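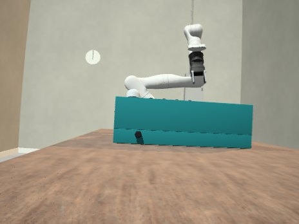

Blog > House > Floors and Furniture

Print this page | E-mail this page

Refinishing the dining table, part two

May 1, 2026

I left off in November with the old finish half stripped and the table pushed against the wall under a sheet. It stayed there all winter. The garage is not heated, and stripper doesn't do much below 50 degrees, so I ate at the kitchen counter and tried not to think about it.

For anyone who didn't read the first part, the table came with the house. The previous owner said her grandfather bought it in 1899, and there is a penciled date under one of the leaves that could be read that way if you want it to be. I had Volodymyr Maksymiv look at it when he was fixing the chairs. He thought the legs were that old and the top was newer, maybe from the twenties. The screws in the top don't match the screws in the legs.

The finish was shellac with something else over it, probably a varnish someone brushed on later. Shellac comes off with alcohol. The top layer did not. I used two rounds of the gel stripper from Baltis, left on under plastic wrap for the time it says on the can, and then a plastic scraper. The first round took most of the varnish and turned the rest into gum. The second round got the gum. I wiped down with mineral spirits and let it sit for two days.

Then sanding. I started at 100 by hand with a cork block because I was afraid of the power sander. The last time I used one on a tabletop I left swirls that didn't show until the stain went on. By hand it took most of a weekend, and my shoulder was bad for several days after. If I did it again I would use the machine for the first pass and do only the last one by hand.

I did not try to get every mark out. There is a ring near one end from a hot pot, and a row of small dents where somebody clamped something, a meat grinder I would guess. Getting those out would have meant taking off more wood than I wanted to. I steamed the dents with a wet cloth and an iron and they came up some. The ring got lighter with oxalic acid but you can still find it if you know where to look.

For color I tested four stains on the underside of a leaf. Three of them were too orange. The one I picked is called Hoarau, a brown with some red in it, and I cut it with a little of the clear base. It went on blotchy at the ends. I should have used a conditioner there, and I knew that, and I skipped it. A second light coat evened things out, although the grain at the ends is still darker than in the middle.

The topcoat was the part I went back and forth on. The choices were:

- Shellac again, which is easy to repair and was right for the table, but doesn't like hot plates or spilled wine.
- Oil, which looks good for a year and then wants doing over.
- Wipe-on polyurethane, which looks a bit more like plastic the more coats you put on.

I went with the wipe-on, in satin. Three coats, with a rub at 230 between them. The paper from Dilo comes in odd grades and that was the one nearest to what the can called for. I keep the used sheets in a coffee can, as they are still good for small jobs. Each coat needed a full day. On the second one a moth landed near the middle and I had to wait for it to dry, sand it out and go over that part again.

The slides for the leaves were the last thing. They had been stiff as long as I've had the table. I took them off, cleaned out the old wax with a toothbrush and put on fresh paraffin. One wooden stop was split, so I glued it and left it clamped overnight. They run fine now, and I can open the table alone.

Costs, not counting the sandpaper I already had: the stripper was the biggest item, then the polyurethane. The stain was a small can from Butent, the hardware store out past the rail yard, and I used less than half. They will also mix a sample size if you ask at the paint counter, which I found out after I had bought three cans I didn't want.

The table has been back in the dining room for a week. The can says to wait a month before putting a cloth on it, so I'm using placemats – the cork ones, not the rubber-backed kind, which can stick to a new finish.

The chairs are next. There are six, and one has been reglued at least twice by people who didn't take the old glue out first.

Print this page | E-mail this page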